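Praltanwood Student Robotics Program
Progress Report to the Nguyen-Tran Fund
Reporting period: second half of the grant year, closing in July
Submitted by: Ekene Olatunji, Program Lead

1. Purpose of this report

This report describes the work carried out by the Praltanwood Student Robotics Program under its current award from the Nguyen-Tran Fund. It covers student activity, equipment, spending, and changes to the plan approved at the start of the year. It follows the headings in the Fund's reporting form, except that sections on staffing and facilities have been combined at the request of the program officer.

2. Background

The award supports an after-school project in which high school students teach a robot arm to perform household tasks by recording their own hand movements. Students work with a pair of hand-held grippers. The person recording holds one gripper in each hand and performs the task; the recordings are then sorted, labeled, and used to train a control program for the arm. The project is known to students as Jelov, and the name is used in the rest of this report.

In the first half of the year, students completed the introductory course and learned to operate the grippers under supervision. The goal for the second half was to move from supervised practice to a full set of recordings planned and carried out by the students themselves.

3. Progress against approved goals

Goal A: Student-planned recordings. The approved target was 600 usable recordings by the close of the period. At the time of writing, 435 have passed student review. The shortfall is explained in Section 5. Recordings cover folding cloth, placing small items in boxes, and closing containers. A fourth task, pouring dry rice between cups, was tried and set aside after the review group could not agree on what should count as a finished pour.

Goal B: A written review procedure. This goal has been met. Every recording is now checked by two students who did not make it. They confirm that the task was completed, that both grippers were tracked from start to finish, and that the written label matches what was done. Where the two reviewers disagree, the recording goes to a weekly group meeting. The procedure fits on one sheet and has been revised twice.

Goal C: Student teams. The program now runs with seven teams, as planned. Each team has one member responsible for setup, one for recording, and one for notes, and these duties change every session. Students asked that the note-taker also be given authority to stop a session when the setup does not match the plan. This was agreed and has worked well.

Goal D: Entry in a regional event. Students prepared an entry for the Stillow Student Automation Challenge, which calls for a short live demonstration and a written account of methods. The written portion was submitted on time. The live demonstration has been practiced with one task, placing small items in a box, and the arm completes it reliably when the box is kept within a marked area. When the box is moved outside that area the results are poor, and students have said so plainly in their written account.

4. Student learning

Students entered the program with very different levels of experience. Some had written programs before; several had never used a command line. The recording work has given the second group a useful way in, as it calls for patience and careful handling more than prior knowledge. By the middle of the period, several of these students were leading review meetings.

The area of greatest growth has been record keeping. Early session notes often consisted of a single line. Recent notes give the task, the starting position of each item, the number of attempts, and the reason for any attempt that was discarded. Two teams have begun to plot their discarded attempts by cause, and the results have been used to plan later sessions.

Progress in programming has been slower than hoped. Most students can run the training program and read its output, but few are able to change it with confidence. Additional class time has been set aside for this in the coming period.

5. Difficulties and changes to the plan

Three matters affected the schedule.

First, a batch of early recordings had to be withdrawn. The grippers rely on printed marker patterns for tracking, and some of these had become worn. Tracking was lost partway through many of the affected recordings. The markers were reprinted on heavier stock, and students now inspect them before every session.

Second, lighting in the work area changed a good deal during late afternoon sessions. Starting at 3:30 p.m. and adjusting the window blinds before recording has reduced the problem.

Third, time was lost to setup. Teams were spending a large part of each session connecting cables and finding materials. A setup checklist was introduced, and materials for each task are now stored together – a small change, but one that students themselves proposed and that has returned a good amount of working time.

No change to the overall goals is requested. The program does ask that the date for completing Goal A be moved to the end of the next reporting period.

6. Staffing, facilities, and spending

The program continues with one lead and two part-time instructors. One instructor position was open for part of the period and has been filled. Sessions continue in the same room, and the host site has confirmed that it will remain available next year.

Spending is within the approved budget in every category. Funds set aside for replacement parts were used mainly for cables and marker stock. Travel funds for the Stillow event have not yet been drawn. A full statement of accounts has been sent separately.

7. Plans for the next period

The program will complete the remaining recordings, with priority given to varied box positions so that the arm is less dependent on the marked area. Students will take part in the live portion of the Stillow event and will report back to the Fund in writing. A short programming course will be offered before regular sessions resume. The rice-pouring task will be reconsidered once the review group has drafted a clear standard for it.

The program would welcome a visit from Fund staff during any recording session. Arrangements may be made through the Program Lead.

Attachment: Jelov recording work

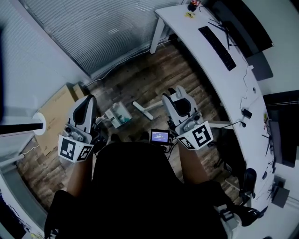 Hand-held grippers with marker blocks and display screen, Jelov project.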